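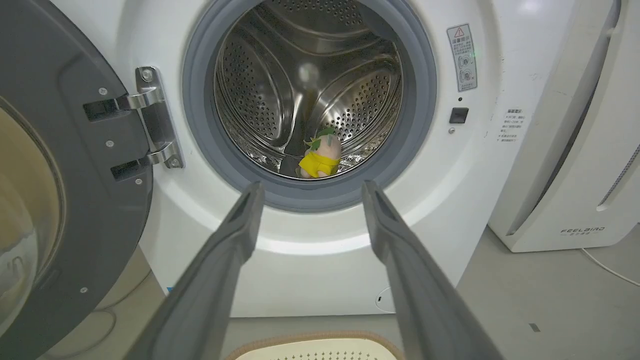

브란다믹(Brandamik) 섬 여행 준비 모임, 일요일 저녁에 했던 회의 정리해서 올려요. 서기는 이번에도 저예요. 원래 순서대로면 교통편부터 시작해야 하는데 다들 앉자마자 숙소 빨래 얘기가 나와서 그것부터 적을게요. 지난번 산골 여행 때 양말이 안 말라서 고생한 기억이 다들 생생한가 봐요ㅋㅋ 세탁기 드럼 속에 분홍 인형 하나 달랑 들어가 있는 걸 보면 참 한가해 보이고 좋은데, 우리가 가면 저 넓은 통이 바람막이랑 수건으로 꽉 차겠죠. 노란 옷 입고 머리에 초록 잎사귀 난 그 친구처럼 단벌로 다닐 수 있으면 얼마나 편할까요! 아무튼 숙소에 세탁기가 있는지, 있으면 투숙객이 써도 되는지부터 확인하기로 했고, 그건 크리스틴이 맡았어요.

참석: 움피니 소와, 제리코 디존, 리화 위안, 크리스틴 암브로시오, 그리고 저
불참: 헤라르도 라유그 (야간 근무. 대신 의견을 길게 보내 줘서 중간중간 읽었어요)
시작은 저녁 일곱 시였고, 끝난 시간은 깜빡하고 안 적었어요. 마지막 버스 놓칠 뻔한 사람이 있었다는 것만 적어 둘게요.

지난 회의록 확인

지난번에 제가 "섬 한 바퀴 도보 여행 확정"이라고 써 놨는데, 움피니가 확정한 적 없다고 바로잡아 줬어요. 맞아요, 하자는 얘기만 나왔고 정하지는 않았어요. 제가 너무 가고 싶어서 그렇게 썼나 봐요. "검토 중"으로 고쳤습니다. 나머지는 다들 이의 없었고요.

1. 언제 갈지

11월에 가는 건 그대로예요. 문제는 초순이냐 하순이냐인데, 제리코는 초순파예요. 하순이 되면 바람이 세져서 배가 자주 안 뜬다고요. 리화는 회사 마감이 초순에 걸려 있어서 가더라도 전화기를 붙들고 있어야 할 것 같다고 했어요. 그러면 같이 가는 의미가 없지 않냐는 말이 나왔고, 리화가 "그래도 경치 좋은 데서 전화 받는 게 낫지" 해서 한참 웃었네요.

헤라르도는 메시지로 "나는 언제든 되는데 주말 끼면 근무 바꾸기가 어렵다"고 했어요. 그러니까 언제든 되는 건 아닌 거죠ㅎㅎ 결국 중순쯤 평일에 출발하는 쪽으로 의견이 모였어요. 날짜를 못 박지는 않았고, 각자 휴가 쓸 수 있는 날을 단체방에 올린 다음에 움피니가 겹치는 날을 찾아 주기로 했어요. 며칠 묵을지는 3박으로 정했습니다. 두 밤만 자자는 얘기도 잠깐 나왔는데, 가고 오는 날 빼면 제대로 노는 날이 하루밖에 없다고 해서 금방 들어갔어요.

→ 결정: 11월 중순 평일 출발, 3박. 날짜는 단체방에서 마저 맞추기.

2. 클로스게이트(Closgate) 항구까지 가는 방법

여기서 시간을 제일 많이 썼어요. 우리가 늘 모이는 터미널 앞에서 항구까지 98킬로미터예요. 제리코는 차를 빌리자는 쪽이고 움피니는 시외버스를 타자는 쪽인데, 둘 다 준비를 잔뜩 해 와서 듣는 재미가 있었어요.

제리코 얘기는 이래요. 짐이 많다, 새벽에 출발할 수 있다, 중간에 국수 먹고 싶으면 세우면 된다. 특히 국수 얘기를 되게 오래 했어요. 국도변에 멸치국물 진하게 내는 집이 있는데 버스로는 절대 못 간다면서, 김치는 꼭 두 번 더 달라고 해야 한다는 것까지 알려 줬어요. 회의록에 꼭 적어 달라고 해서 적습니다.

움피니는 섬에 차를 안 가지고 들어갈 거면 항구에 계속 세워 둬야 하는데 그 돈이 아깝다고 했어요. 그리고 운전할 줄 아는 사람이 제리코랑 헤라르도뿐인데 헤라르도는 야간 근무 끝나고 바로 올 수도 있잖아요. 그 상태로 운전대를 잡게 할 수는 없다고요. 이건 다들 고개를 끄덕였어요. 크리스틴은 멀미 때문에 버스 뒷자리만 아니면 뭐든 괜찮대요.

저는 솔직히 국수 쪽으로 마음이 많이 기울었는데 손 들 때는 버스에 들었어요. 미안해요 제리코... 돌아오는 길에 항구 쪽에서 맛있는 국숫집을 따로 찾아보는 걸로 합의를 봤습니다. 제리코가 "거기랑은 국물이 다르다"고 계속 중얼거렸지만요.

→ 결정: 갈 때 올 때 모두 시외버스. 표는 날짜 나오면 움피니가 한꺼번에 끊기. 크리스틴 자리는 앞쪽으로.

3. 배편

클로스게이트에서 섬까지 배로 약 35분 걸려요. 예매는 렐텔(Reltell) 앱으로 하자는 게 리화 의견이었고, 다들 써 본 적은 없지만 현장에서 줄 서는 것보다는 낫겠다 싶어서 그러기로 했어요. 그런데 앱을 깔아 보니까 승선자 이름을 신분증이랑 똑같이 넣어야 한대요. 띄어쓰기도요! 리화가 그 자리에서 자기 이름을 넣어 봤는데 성이랑 이름 순서가 바뀌어서 들어가더라고요. 고치는 데 한참 걸렸어요. 그러니까 다들 신분증에 적힌 영문 이름을 글자 하나 안 틀리게 리화한테 보내 주세요. 별명 쓰지 말고요. (헤라르도, 지난번에 "라유그 형님"이라고 보낸 거 다 기억하고 있어요.)

오전 배를 탈지 오후 배를 탈지도 얘기했어요. 오전 배를 타려면 버스를 정말 이른 시간에 타야 하고, 오후 배를 타면 첫날은 저녁 먹고 끝이에요. 움피니가 섬에서 보는 첫 노을이 아까우니 오후 배라도 너무 늦지 않은 걸로 하자고 했고, 저도 찬성했어요. 배가 안 뜨면 어떻게 하느냐는 크리스틴 질문에는 아무도 시원하게 대답을 못 했어요. 항구 근처에서 하룻밤 묵을 만한 데를 미리 봐 두는 게 좋겠다는 정도로 넘어갔고요. 이건 제가 알아볼게요.

항구 짐 보관소는 가방 하나에 2,000원이에요. 돌아오는 날 버스 시간까지 빌 것 같아서, 짐 맡기고 시장 구경하자는 얘기가 나왔어요. 말린 생선 사고 싶다는 사람이 있었는데 버스 안에서 냄새날까 봐 보류. 누군지는 안 적을게요.

→ 결정: 갈 때는 이른 오후 배, 예매는 리화. 대체 숙소는 제가 조사.

4. 숙소

후보가 델라 페냐(Dela Peña) 민박이랑 선착장 앞 여관인데, 분위기는 거의 델라 페냐 쪽이었어요. 언덕 위라서 짐 끌고 올라가는 게 힘들긴 한데 마당이 있고 부엌을 쓸 수 있대요. 제리코는 부엌이라는 말에 바로 마음이 풀렸어요. 국수를 직접 끓이겠다고요ㅋㅋㅋ 멸치 챙겨 오겠대요.

여관은 선착장에서 가까워서 편한데 방이 길 쪽이라 새벽부터 시끄러울 거라고 움피니가 걱정했어요. 헤라르도 의견도 읽었는데 딱 한 줄, "나는 어두우면 잔다"였어요. 그래서 민박에 문의할 때 암막 커튼이 있는지도 같이 물어보기로 했어요.

방 나누는 건 얘기하다가 좀 길어졌어요. 코 고는 사람을 따로 두자는 의견이 있었는데, 아무도 자기가 곤다고 안 하니까 진행이 안 되더라고요. 저는 저번에 들은 게 있어서 알고 있지만 평화를 위해 조용히 있었습니다. 각자 귀마개 챙기는 걸로 하고 방 배정은 가서 하기로 했어요.

크리스틴이 민박에 전화해서 물어볼 것: 세탁기 써도 되는지, 빨래 널 데가 있는지, 암막 커튼, 부엌에 큰 냄비 있는지(제리코 요청), 늦게 도착해도 열어 주는지, 선착장까지 짐 실어다 주는지. 다른 거 생각나면 크리스틴한테 바로 말해 주세요. 전화를 여러 번 하면 민망하다고 하니까 한 번에 모아서요.

→ 결정: 델라 페냐 우선 문의. 방이 없으면 여관으로.

5. 섬에서 뭐 할지

드디어 재밌는 얘기! 그런데 여기까지 오니까 다들 배가 고파져서 좀 산만했어요. 나온 대로 적을게요.

움피니는 등대까지 걷고 싶대요. 해안길로 갔다가 마을 안쪽 길로 돌아오는 코스인데, 해안길은 돌이 많아서 운동화보다 등산화가 좋다고 해요. 저도 이거 너무 하고 싶어요. 섬 한 바퀴를 다 도는 건 중간에 물 살 데가 없다고 해서 이번에는 등대 코스만 하고, 한 바퀴는 다리 튼튼한 사람끼리 따로 가든가 하기로 했어요. (지난 회의록에서 제가 확정이라고 쓴 그거예요. 결국 확정 안 됐네요, 흑흑.)

리화는 아무것도 안 하는 날이 하루는 꼭 있어야 한다고 했어요. 지난번 여행 때 일정을 너무 빡빡하게 짜서 돌아와서 몸살이 났거든요. 마당에 앉아서 책 읽고 낮잠 자고 배고프면 먹고, 그게 휴가라고요. 반대하는 사람이 없었어요. 그래서 둘째 날에 등대, 셋째 날은 자유롭게 쉬기로 했습니다.

제리코는 낚시를 하고 싶은데 장비가 없고, 섬에서 빌려주는 데가 있는지도 몰라요. 알아보라고 했더니 가서 동네 어르신들한테 물어보면 된대요. 말이 잘 통하면 되는 거고 안 되면 마는 거고, 제리코다운 계획이에요. 크리스틴은 사진 찍을 만한 골목이 있으면 이른 아침에 혼자 나갔다 오겠다고 했고요. 혼자 나갈 때는 단체방에 한 줄이라도 남기고 나가기로 다 같이 약속했어요. 섬 안쪽은 전화가 잘 안 터지는 데도 있다고 해서요.

→ 결정: 둘째 날 등대 걷기, 셋째 날 자유. 비 오면 순서 바꾸기.

6. 먹는 거랑 돈

장은 항구 시장에서 보고 들어가요. 섬 가게는 일찍 닫고 물건도 많지 않다고 하네요. 쌀, 김치, 커피는 집에서 나눠 가져오기로 했는데, 커피를 가져온다는 사람만 많고 쌀을 가져온다는 사람이 없었어요. 결국 쌀은 제가... 무거운 거 맡은 사람한테 언덕길에서 좀 잘해 주세요.

고기를 구울지 말지로도 잠깐 얘기가 있었는데 마당에서 불을 피워도 되는지 몰라서 이것도 민박에 물어볼 것에 추가! 움피니는 생선을 안 먹고 리화는 매운 걸 잘 못 먹으니까 장 보는 사람은 꼭 기억해 주세요.

돈은 이번에도 공동 지갑을 만들고 남으면 돌려주는 방식으로 해요. 관리는 움피니가 하기로 했고요. 얼마씩 낼지는 숙소 가격을 듣고 나서 정하자고 했어요. 지난번에 제가 영수증을 잠바 주머니에 넣은 채로 둬서 정산이 엄청 늦어졌잖아요. 이번에는 받자마자 사진 찍어서 단체방에 올리기, 꼭이요. 저한테 하는 말이에요.

7. 그 밖에 나온 말들

헤라르도가 공용 멀티탭을 자기가 갖고 있다고 했는데 그건 원래 크리스틴 거래요. 누구 거든 챙겨만 오면 됩니다.

상비약은 리화가 작은 가방으로 하나 만들어 오기로 했어요. 멀미약은 크리스틴이 먹던 게 따로 있다고 하니까 본인이 챙기고요.

제리코가 스피커를 가져와도 되냐고 물었는데 밤에는 안 된다, 낮에도 작게, 이렇게 됐어요. 노래 고르는 건 돌아가면서요. 저번 여행 때 같은 노래만 계속 들었던 거 생각하면 지금도 귀가 울려요.

각자 할 일 다시 한번:
움피니 – 날짜 맞추기, 버스표, 공동 지갑
리화 – 배 예매(이름 보내 주세요!), 상비약
크리스틴 – 민박 전화
제리코 – 멸치, 스피커, 돌아오는 길 국숫집 찾기
헤라르도 – 멀티탭, 근무표 나오면 바로 알려 주기
저 – 항구 근처 대체 숙소, 쌀, 회의록

다음 모임은 크리스틴이 민박이랑 통화하고 나면 잡을게요. 장소는 똑같이 움피니네 집이고, 이번에 과자를 너무 적게 사 갔으니까 다음에는 저녁을 먹고 오든가 아니면 뭘 좀 시켜 먹어요. 빠뜨린 거나 틀린 거 있으면 댓글로 알려 주세요. 바로 고칠게요.

분류: 여행 준비 > 모임 회의록
댓글 3 | 공유하기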